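Who Needs a Ride? How Zadthorpe Talked Its Way Through the Bus Strike
Final project report, Media and Community
Leandro Orellana and Ourania Katsaros (written up by Leandro)

1. How we got into this

When the drivers walked out in November I was stuck on the Brirach side of town with a bag of library books and no way home. My housemate told me to get on Vultach, the neighborhood message app I'd always figured was for lost cats and people mad about leaf blowers. Somebody had already started a thread called "who needs a ride." I posted, and a man in a very old pickup took me across the bridge while explaining his whole theory of pickles. So that was my evening, and also the start of this project!

The strike lasted 14 days. By the end the thread had grown to 3,600 messages, and Ourania and I wanted to know what was in there. The local news ran one cheerful piece on it (neighbors pulling together, everybody smiling in a parking lot) and then moved on. We wondered if the cheerful version held up once you read the boring parts too, like the messages where someone asks for a ride at 5:40 a.m. and gets a thumbs-up but no car.

Our question, in the form our instructor finally approved: when people use a public thread to organize help, who gets answered, and what does an answer look like?

2. What we did

We asked the person who started the thread, Leonidas Triantafyllou, if we could use it, and then posted a notice in it so anyone could ask to be left out. A few people did and we dropped their messages. Names and street numbers came out before we started coding. Leonidas said yes to having his own name in the report and I think was kind of pleased about it.

Reading the whole thing closely would've taken us into summer, so we pulled a sample of 600 messages. Our first try was to grab them at random, and that was a mess. You'd get "yes ok see you there" with no clue what was ok or where there was. We started over and sampled requests, then followed each one down to wherever its replies ran out. It means our sample leans toward conversations and away from the stray stuff (jokes, weather, a surprisingly long fight over whether the strike was justified).

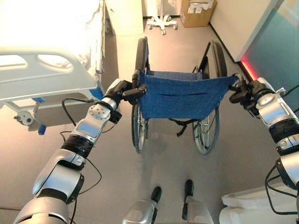

Ourania and I each coded everything separately and then compared. We began with way too many labels. I had one for "offer with a condition" and another for "offer with a preference," and Ourania very patiently asked me to explain the difference and I couldn't. We cut down to a short list: request, firm offer, soft offer, question, thanks, and other. A firm offer had to have a time or a place in it. A soft offer was anything like "I can probably help" or "message me if you're still stuck."

We also did interviews, all in person, mostly at the back table of the Papadakis bakery, where they let us sit for as long as we kept buying coffee. I'd recommend doing this after the coding and not before. We did it half and half, and our early interviews were kind of aimless compared to the later ones.

3. What we found

The biggest thing is that soft offers piled up and firm ones didn't. When a request went up, it'd often get a bunch of warm replies fast, and then the person asking had to go chase them. That's fine if you're comfortable chasing. Several people told us they weren't. One woman said it felt like being handed a stack of phone numbers when what she'd asked for was a car, and she went back to walking.

Requests with lots of detail did better. "Need to get from the Brirach laundromat to the high school by 7:30" got a firm offer much more often than "anyone heading north tomorrow?" I expected the opposite, to be honest, I figured being flexible would make you easier to help. Kosmas Stamatopoulos gave nearly as many rides as anyone we talked to, and he told us he only ever answered the exact ones. With a vague post he had to ask three questions first, and by then he'd be at work.

Time of day mattered too. Evening posts got a crowd. Early morning posts mostly sat there, and those were the ones from people with shifts to get to. We don't want to make this sound like the thread failed, a lot of people got where they were going! But the folks it worked best for were the ones who could wait for an answer. 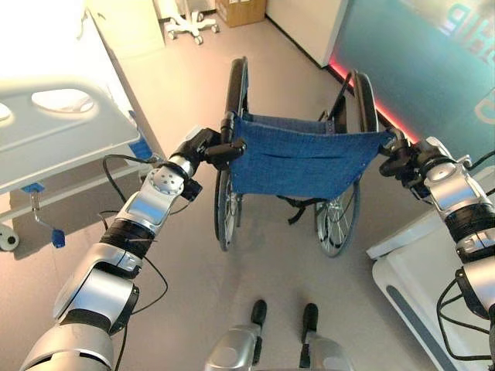
Figure 2. Folding wheelchair with a blue seat back.

There was a smaller pattern we almost missed. Partway through the strike, people started answering requests on behalf of someone else: "my sister goes that way, I'll ask her." We'd been dumping these into "other." Once we pulled them out and looked at them together, we saw that they turned into real rides pretty often, and that the same handful of people were making them. They weren't driving much themselves. They were matching. Ourania wanted to call them switchboards and I wanted to call them aunties, and we compromised on "connectors," which neither of us loves.

Leonidas hadn't planned for any of this. He told us he set up the thread in his kitchen while dinner burned, and that if he did it over he'd pin a message at the top asking for four things: where from, where to, what time, and how many people. He tried it near the end, but the thread was so long by then that hardly anyone scrolled up to it.

4. The argument over the spreadsheet

About halfway in, someone built a shared spreadsheet, with rows for drivers and rows for riders, very tidy. Some people loved it. It was also pretty much dead within a couple of days. We asked nearly everyone we interviewed about it and got very different stories. The drivers mostly said it was a hassle to open on a phone. The riders more often said they didn't like being in a list, with their name next to an empty box where a driver should be.

I think this was my favorite part of the project, even though it's a small slice of the data. On paper the spreadsheet fixes the soft offer problem completely. It just wasn't a place anybody wanted to hang out, and the thread was.
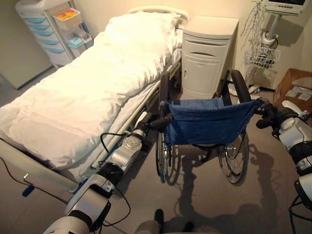
Magdalini Politis saw it differently when we read her a draft of this section. She thought we were being too hard on the sheet, and that it came too late to get a fair shot. If it had been up the first morning, she said, people would have gotten used to it before they had feelings about it, and the thread could have stayed for chatting. She also thought we should have asked the people who never posted at all, "and I know plenty of them."

She's right about that last bit. Everyone we interviewed came to us through the thread, so we've got nothing on people who don't use Vultach or who read along and stayed quiet. We put up a flyer at the bakery near the end, but we'd run out of time to do anything with the calls we got from it.

5. What we'd change

Start the interviews later, like I said. Get the flyer up first thing. Write down your coding rules the minute you agree on them, because we had the same conversation about "question" versus "request" at least three separate times and I'm pretty sure we landed somewhere different each time. (We did go back and fix it, that was a long weekend.)

I'd also like to follow the connectors. A couple of them told us they still get messages from people needing a lift to an appointment or the airport, months after the buses came back. If anybody in next year's class wants to pick that up, Ourania has our codebook and the cleaned sample, and Leonidas said he's fine with being contacted again as long as it's after 6 p.m.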